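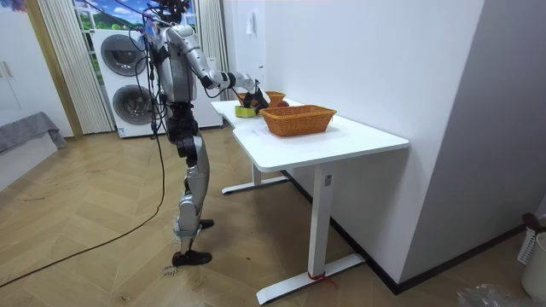
I have a spreadsheet with 56 rows in it, and I can tell you exactly which ones make me want to lie down. Row one is the robot. Everyone looks at row one. I looked at row one for the whole of February, with a cup of tea going cold next to me, and I hardly glanced at the rest, which is how I ended up ringing an electrician on a Saturday to beg.

So this is for anybody about to do what I did, i.e. put together a budget for a humanoid and a pretend home for it to work in. Ours is a small outfit, the robot's job is household tidying (things into baskets, mostly, and things back out of baskets) and I'm the one who signs the orders. I'm not an engineer! I used to buy kitchens for a housing developer, and you'd be surprised how much of that carried over.

Start with the quotes. I had three on my desk, from Fakham, Ballov and Magalhães, and I spent days trying to compare them before I realised they weren't quoting for the same thing. Fakham's price had hands in it. Ballov's price had wrists, and you bought whatever you wanted to put on the end. Magalhães had hands and a service contract but wanted delivery paid separately, and delivery of something person-sized in a crate is not a man with a van. In the end I made my own sheet with my own headings and sent it back to all three, asking them to fill it in. Two did it the same day. The third took a fortnight, and I'm afraid I read something into that.

Ask about grippers early. Simple ones are cheaper and easier to mend, and for lifting a roll of tape or an apple off a desk I couldn't see what fancy fingers would add. Guadalupe Tapia, who runs our test sessions, disagreed with me for a solid week and then went for the simple ones anyway, on the understanding that there'd be money left for a second pair. There was, just. Buy the second pair. Put it on the first order, while they still want your business.

Then there's the room. My first plan had a line that said "furniture" and next to it a number I'd made up on the train. Please don't do this. You need a desk, and you want a proper office one on a steel frame, something that'll stay put if an arm leans on it. We went for white with a curved bit cut out of the front edge, so the robot can get in close. The baskets are wicker and cost next to nothing. The stacked washer and dryer did not cost next to nothing, and I had a long argument with myself about whether we needed them, but a home has laundry in it and laundry was on the task list, so in they went.

Curtains, though! I'd have cut the curtains, and Guadalupe wouldn't let me. We've got sheers, and a view of green hills and blue sky for the window, and I've grown very fond of that view. It's the only bit of the project my mum has ever asked about.

Floor next. Ours is pale herringbone and it was there when we got the keys, so it went down as zero, and I was terribly smug. I then had to find £2000 for things near the floor. Power, mainly. The robot works with a cable trailing off behind it, and a cable wants a socket on the correct side of the room, on a circuit that isn't also running the dryer. Hence the electrician. If you take one thing from this, draw the cable on your floor plan before you draw the furniture. I used a bit of string and some masking tape, and it took me ten minutes.

People ask about leasing. Kellix offered us a lease and I was tempted, because the monthly figure looked so friendly. But the shortest term was 2 years and wear to the hands was ours to pay for, and hands were precisely what we planned to wear out. If your robot is going to stand in a lobby and wave, a lease could suit you beautifully. I'd still get someone patient to read the small print aloud to you.

Spares: I put in 4 per cent of the purchase price. Double it. Cables, straps, soles for the feet, all the dull little bits that no salesman will bring up unless you do. And keep a petty cash line for tape, bags, fruit and bins, or you'll be filling in a purchase order for one apple, as I have done.

I'm on next year's sheet now. Guadalupe wants a second desk. I've told her to get me three quotes.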